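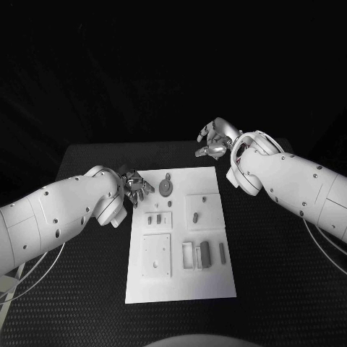
It has been a long July in the workshop and I owe everybody an update, especially the people who keep asking me at the grocery store whether "the arms" are done yet. They are not done. They are a good deal further along than they were in spring, though, and I've got a cup of tea and the evening to myself, so let me catch you up.

The big news is the white board. For months we practiced straight on the dark mat, the one with the little diamond dots, and I loved that mat when I bought it. The trouble is that gray parts on a dark mat are miserable to work with, for the software and for me with my reading glasses. Kerstin Engelhardt, who shares the bench with me and has far more patience for this kind of thing, kept saying we should lay something pale on top and fix the plates to that. I resisted for weeks (I'd spent good money on the mat!) and then one evening gave in, and of course she was right. The gray pegs stand out beautifully now, even the tiny ones.

So the board has become our little obstacle course. There's the plate with three upright pegs in a row, the square one with the raised edges, the plate with the single round hole, and a handful of loose things, like the open box and the cylinder, that I'm using to find out what the fingers can and can't get hold of. The round disc with the raised hub is my favorite. It gives the metal fingers something to close on, and the left hand seems to like it better than anything else we've made. I printed 43 versions of the parts before I settled on this batch, and the rejects are in a coffee can if anyone wants them.

Now, the wiring. If you read my last post you'll remember that I promised to tidy it up. I have not tidied it up. The thin white cables still hang down under both arms in big loops, and the right wrist still has its housing partly open with the red wires peeking out. I keep meaning to close it, and then I think of one more thing to check in there, and it stays as it is for another week. Shakuntala Tyagi came by to look at it and was very kind. She suggested a longer loop on the left side so the forearm can reach across without tugging, and I've put that on the list.

We named the whole project Ternach, by the way, after the village where my grandmother grew up – I don't think I ever mentioned that here. Kerstin wanted Vasix, so that's what the control program is called, and everyone is happy.

How well does it work? On our best evening we got 84 good placements out of 93 tries, all of them with the tall stocky pegs. The thin ones are another story. They tip, or the fingertips come down a hair too far over and push them sideways, and then I have to go in and stand everything up again. I suspect my left wrist calibration, which I did in a hurry before supper.

Next up is getting both hands to work on one part together, with the right one holding the box steady while the left one drops something in. We've tried it twice so far and I'd like to try it a good many more times before I say anything about it. I also want to redo the mounting bracket on the left, and I need to order more screws, the small dark ones, if anybody local knows a place that sells them in less than a lifetime supply.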